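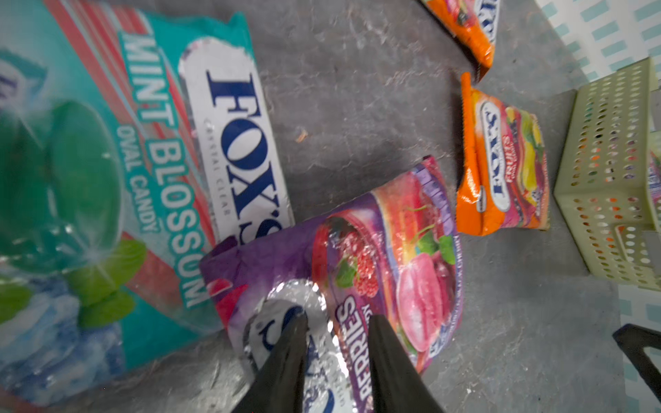

4. Color, Name and Picture as Flavor Cues on Bagged Candy

4.1 Background to the sorting task

Small shops and charity stores that repack donated food receive candy in mixed lots. Bags from one product line may arrive in several flavors and sizes, and they must be separated before they can be shelved. The work is done by hand, usually on a table and often in poor light, by people who did not choose the stock and may not know it. The previous section dealt with boxes and jars. This section deals with soft bags, whose printed surfaces bend and crease, and are often partly hidden by other bags.

The material was collected at the Durkstead repacking room run by Aoun, a food redistribution service, during September. Marijke Van den Broek and Fabrice Besson supervised the sorting sessions, and Albane Perrin kept the written record. A total of 2,202 sorting decisions were logged. The 14 sorters who took part had all worked in the room before, although only some had handled candy.

4.2 What the front of a bag offers

A flavored candy bag usually carries its flavor in three ways: by the color of the film, by the flavor name, and by the pictures of fruit, leaves or candies printed on it. The maker's logo is often the largest single mark, but it says nothing about flavor when the whole line shares it. In a mixed lot of this kind, the logo helps the sorter bring the line together and is then of no further use.

The Fox's oval candies follow this familiar layout. A white oval with the maker's name in navy is repeated across flavors, while the ground color changes: teal for Mint Blossom, purple for Berries, orange for Fruits. The flavor name is set in block letters close to the oval. Pictures take up much of the remaining surface, with mint leaves on one bag, a raspberry on another, and fruit in yellow, red and purple tones on a third.

The three cues do not fail together. A fold across the front can hide the name and leave most of the color in view. A bag lying under another may show only a corner, which is enough for a color judgment but seldom for reading. Glare affects names and pictures more than it affects the ground color, since the sorter can usually find some part of the film that is not reflecting the light. For these reasons the coding scheme recorded which cues were available on each bag before the sorter touched it, as well as which cue the sorter later reported using.

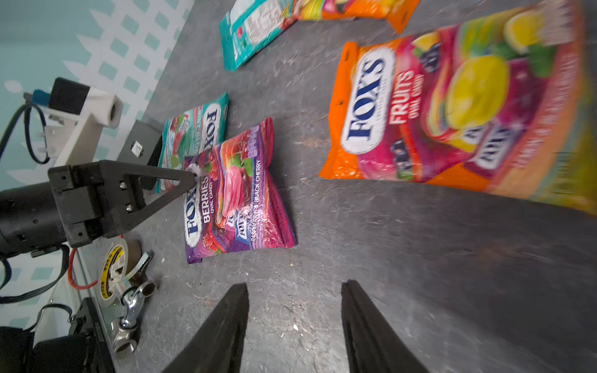

Figure 3. Fox's candy bags lying at different angles on a dark gray speckled surface. The flavor names Fruits and Berries are legible; a teal Mint Blueberry bag is partly covered by the Berries bag.

4.3 Overlap and neighboring flavors

Overlap matters most where two flavors share a word or a color family. Figure 3 contains an instance of the general problem. The ground color of the covered bag is teal, which a sorter might take as a sign of mint alone, and the part of the name that would correct this reading lies on the same face as the fruit pictures. On the bag in front, a second line of print gives the flavor in full as raspberry and black cherry. A sorter who looks only for the large name will not need that line, but it becomes useful when a shop wishes to list the contents exactly.

We refer to such cases as near pairs. Two bags form a near pair when they agree in ground color, or when one flavor name contains the other or shares its first word. Near pairs were placed in the same pile more often than other bags, and the mistake was usually found only when the pile was boxed. Sorters with long experience made this error as well. Several of them reported that they had stopped reading names once the piles were established and were matching each new bag to the color of the bag on top.

The size of the bag had a smaller effect than expected. Large and small bags of one flavor may show the artwork at different scales, and a small bag can show proportionally more of its border. Sorters nevertheless brought sizes together without difficulty when the ground color was plain. When the ground carried a strong pattern or a second color, they tended to form two piles, one for each size, and to merge them at the end of the session. This added handling but did not add errors.

4.4 Bags turned face down

The back of a bag presents a different task. Nutrition panels are commonly printed on white, in small dark type, and the panel takes up space that would otherwise carry the ground color. Sorters were free to turn bags over, and in nearly all cases they did so at once. Eugénie Tessier, who reviewed the coding, proposed that turning be recorded as a separate act — an early draft had folded it into the act of picking up — and the final scheme adopts her proposal. A bag that lies face down costs the sorter one extra movement, while a bag that lies face up under another may cost two, because the upper bag must be set aside before the lower one can be read.

In one arrangement tested at the Burnudby site, bags were first turned face up along the full width of the table and were sorted only afterward. The sorters disliked the method. They described it as slow at the start, and two of them returned to turning bags one at a time before the lot was finished. The records do not show a clear difference in errors between the two methods, and we make no recommendation on this point. 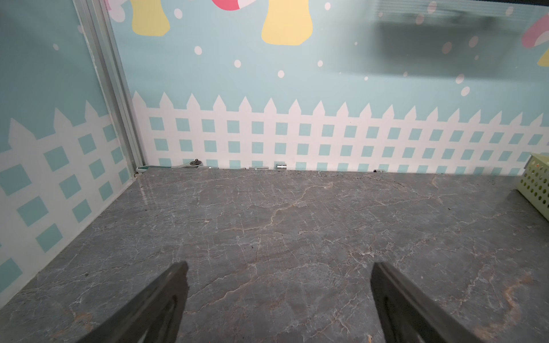

Why did sorters rely on color before reading the flavor name?

Color could be judged from any part of the bag and at any angle, while the name had to be uncovered and turned toward the reader.

4.5 Labels for the shelf bins

The bins used for finished piles were labeled with the flavor name alone at the start of the study. Maëlys Mallet prepared a second set, which gave the name together with a patch of the ground color. The color patches were cut from empty bags and fixed beside the printed name. For near pairs the label also carried a short note stating the word that separates the two flavors, such as the second word of a mint and fruit combination.

Sorters accepted the new labels without instruction. The note for near pairs was read on first use and then, by the sorters' own account, mostly ignored. Its value appears to lie in the moment when a pile is begun, before the first bag has set the pattern for those that follow. A later version, prepared for the Nidora shelving units, places the note at the front lip of the bin, where the hand passes over it. That version was installed on December 15, 2018, and falls outside the period covered by the present data.

4.6 Limits of the material

The lots were made up of whatever had been donated, so the mix of flavors could not be controlled. Some near pairs occurred often and others hardly at all. Lighting in the Durkstead room was left as it was found, and the effect of glare was coded by judgment alone. Torn or opened bags were removed before sorting and do not appear in the counts. The treatment of individually wrapped candies, which carry the same cues on a much smaller surface, is taken up in Section 5.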